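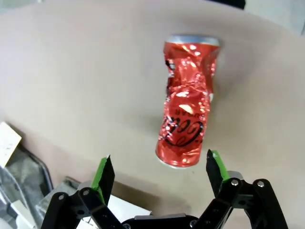 Fig. 1 — Lata de refrigerante amassada entre os dedos abertos da garra.

Relatório de progresso, novembro — avaliação do kit de triagem Randach

A Zisero avalia o kit para a linha de recicláveis de Hestthorpe. O período foi dedicado à tarefa de mesa com três classes: garrafa de vidro, plástico e lata. O registro soma 2,829 tentativas de preensão, em lotes de 100. 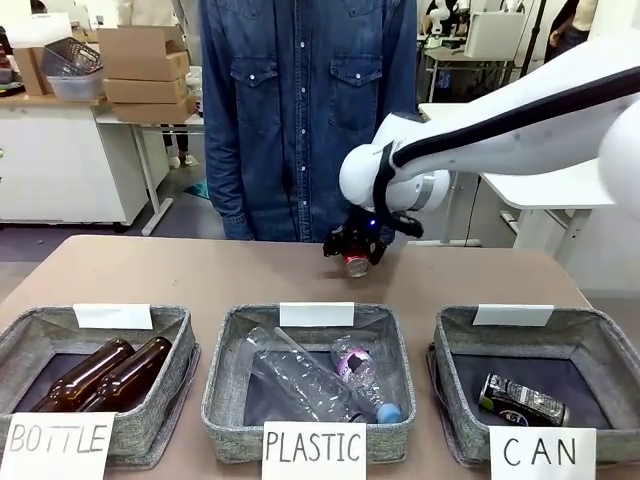 Fig. 2 — Lata suspensa pela garra; cestos BOTTLE, PLASTIC e CAN.

Os cestos de tecido cinza e os cartazes escritos à mão continuam em uso. A versão 6 do software Ra reduziu as paradas por perda de preensão, que passaram a 29 no período. O fornecedor ainda não entregou o procedimento de calibração em português. 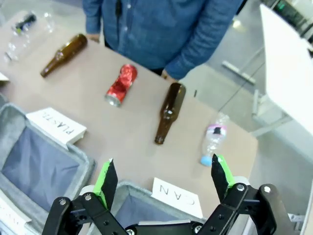
Fig. 3 — Vista da garra: garrafas e lata amassada sobre a mesa.

Plástico transparente sobre tampo claro permanece o caso mais difícil — o contraste é baixo e a estimativa de orientação oscila. Solicitamos ao fornecedor novos parâmetros de exposição. 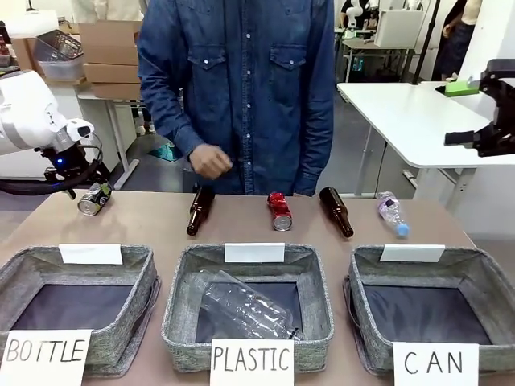
Última alteração desta página: novembro, 16h40

Itens amassados entram nos mesmos lotes que os inteiros. Para o próximo período estão previstos o ensaio com dois braços em ciclo contínuo e a revisão do custo das almofadas de reposição. Não há pedido de verba adicional.

Itens relacionados
Kit Randach: lista de peças e prazos
Ra 6: notas de instalação
Hestthorpe: plano de ensaios

© Zisero — Contato — Voltar ao topo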